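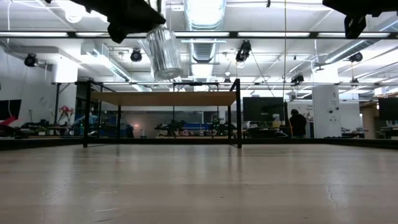 A small tabletop shelf with a wooden board and a black metal frame, on a pale wood-toned table

A tabletop shelf, also called a counter riser or shelf riser, is a small freestanding shelf made to stand on a table, counter, desk or cabinet floor. It has one or more flat boards held above the surface by legs or side panels. The purpose is to create a second level for storage while leaving the space underneath open. Unlike a wall shelf it needs no fasteners in the wall, and it can be moved with one or two hands.

Names

Sellers use several names for the same object. "Riser" is common for kitchen and shop display models, "organizer" for bathroom and desk models, and "cup shelf" or "mug shelf" for those meant to hold drinkware. "Cabinet shelf" usually refers to a version without posts above the board, so that the full height inside a cabinet can be used.

Construction

The most common type has a single rectangular board and four legs. The board may be solid wood, bamboo, coated particleboard, glass or wire mesh. Legs are made of steel wire, flat steel bar or square tube, and are often finished with a black or white powder coating. In some models the legs and the supports for the board are welded into two end frames, which are joined by crossbars. In others the legs fold flat under the board for shipping.

The legs may stand directly under the corners of the board, or the front and rear pairs may be set at different widths. Where the frame continues a little above the board, the raised ends help keep items from sliding off. Rubber or felt feet are fitted to many models to protect the surface below.

A typical kitchen riser is 40 centimeters long. Models sold for use over a sink or behind a stove are longer and narrower, and those made for spice jars may have two or three stepped boards.

History

Small raised stands were used in pantries and shops long before they were sold as a separate household product. Grocers set goods on stepped boxes so that the back rows could be seen, and home carpenters built similar pieces from leftover lumber.

The housewares company Flinska added a shelf with a wooden board and a wire frame to its catalog as item 3801. It was drawn by Seija Salminen, who had earlier worked on dish racks, and it reused the rack's bent wire legs. A rival firm, Brelo, followed with a folding model in August of the next year. Çınar, a maker of café furniture, sold a heavier version to coffee shops, where it stood beside the machine and held cups above the saucers.

The design historian Hacer Keskin listed 286 models in her survey of small household shelves. Nearly 40 percent of them had a wooden board on a metal frame.

Use

In kitchens, tabletop shelves hold cups, plates, jars and small appliances. Light items such as plastic tumblers are usually placed on the board, with heavier pots and bowls kept below. Tumblers may be stored upside down to keep out dust. On desks the shelf raises a screen or holds paper, and a keyboard can be pushed under it. In bathrooms and laundry areas, metal frames need a sound coating, as rust tends to start at the welds and at the ends of the legs.

Load and stability

The load a shelf can carry depends on the thickness of the board, the distance between the legs and the way the two are joined. Stability depends mainly on the spread of the legs. A tall, narrow shelf may tip if a heavy object is set near its front edge. Uneven legs cause rocking, which can often be corrected with a thin pad under one foot.

Care

Wooden boards are wiped with a damp cloth and dried. Oiled boards need to be oiled again from time to time, while lacquered ones do not. Metal parts can be washed with mild soap. Legs without feet can scratch a soft or glossy tabletop if the shelf is dragged.

See also

Dish rack
Mug tree
Spice rack
Wall shelf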